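Tiserer Travel Help > Hotels and Apartments > Booking problems

Hotel swapped us to another property two days before arrival, can we refuse?

Posted by Torbjørn Bråten

We booked four nights at the Boltden in Garavlow for the second week of July, through an agent, room and breakfast, paid in full. Total was 973 euros for two adults. Yesterday the agent emailed to say the hotel is overbooked and we have been moved to the Enriquez, which they call "an equal or better property". It may well be nice, but it is on the other side of the river and we picked the Boltden because it is next to the station. We have an early train on the Wednesday and my wife can't walk far with bags.

The agent says the change is free of charge and that the booking now counts as confirmed unless we cancel, in which case their normal cancellation fee applies. Is that right? Has anyone stayed at the Enriquez, and is it worth arguing about?

Etornam Agbenyega

Don't cancel yourself. If you press the cancel button the system treats it as your decision and the fee comes off automatically, and then you are chasing them for it. Write back and say you do not accept the change, that the location was the reason for the booking, and ask for either a room near the station or a full refund. Keep it short and keep it in writing. If they ring you, send an email afterwards repeating what was said.

Read the agent's terms as well. Most of them have a line about what happens when the hotel can't supply the room, separate from the part about you changing your mind. Which rules apply depends on where the agent is based and whether you bought the room alone or with transport, so check that before you quote any law at them.

I would also ring the Boltden directly. We had the same message from an agent last year, and the desk told us they still had rooms — it was only the agent's allocation that had gone. We ended up booking direct for 909, got the refund from the agent 3 weeks later, and stayed where we wanted. You do need to be able to cover both payments for a while.

If you do decide to accept the move, ask for taxi fares both ways before you say yes. They agree to that more often than you would think.

trolleycase

went to the Enriquez in spring, it was ok. breakfast finishes early. lift is small

pellow_j

Stayed there for a week. It's a decent place and the rooms are bigger than at the Boltden, but it is around 2000 metres from the station and the last stretch is uphill on cobbles. There is a bus, though it doesn't start early enough for the first trains. Reception will book a taxi if you ask the evening before. 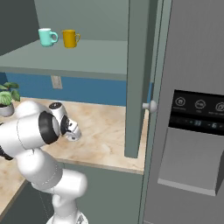 Ask for a room at the back if you end up going, as the front ones look over the bus stop and you hear it from breakfast time onwards. The deposit for the room key is cash only, or it was when we stayed.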